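Notes from the workbench, 18/06/2020

So, the old tower. A few of you asked after last month's newsletter whether I ever got around to it, and the answer is yes, finally! It sat under the stairs at the Tulach house since May with a blanket over it, and every time I went for the vacuum I stubbed a toe on it.

The plan is pretty modest. I want it to run the Sutari catalog, all 746 entries of it, and play a little music while I sort seed packets. It doesn't need to be fast. It does need a new processor, and I've set myself a budget of 75 dollars for the whole job (I've already spent 41 of it, mostly on memory, oops).

If you've only ever worked on one of those skinny modern machines, an older office tower is a treat. The makers figured somebody would be in there swapping things, so the bits you're meant to grab are colored. Blue means go ahead and pull. I love that. My first computer had screws in seven different sizes and I still have a scar from the drive bay.

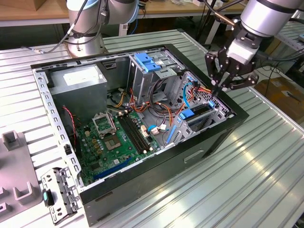

Side panel off and the processor socket open. Blue latches on the drive cage, blue clip for the cards.

The socket is the part that makes me hold my breath. You lift the little metal bracket, you keep your fingers and your sleeves and your coffee well away from the contacts, and you line up the corner mark before you let go of the chip. Then the bracket comes down, and it always takes more push than feels right. I've done this plenty of times and I still make a face.

Cables are my other gripe. Power supplies from those years came with great ropes of yellow, red, orange and black, and there's never a good place to put them. I use the soft ties from Zullberg, the ones sold for tomato plants, and tuck the extra up by the drives where it won't drag on a fan. Take a picture of your own before you unplug anything - I keep telling people this and then forgetting to do it myself.

Still on my shopping list: thermal paste, a can of air, and a longer data cable in any color at all. If anyone over in Sheehan has a spare one in a drawer, I'll trade you for rhubarb. We have so much rhubarb.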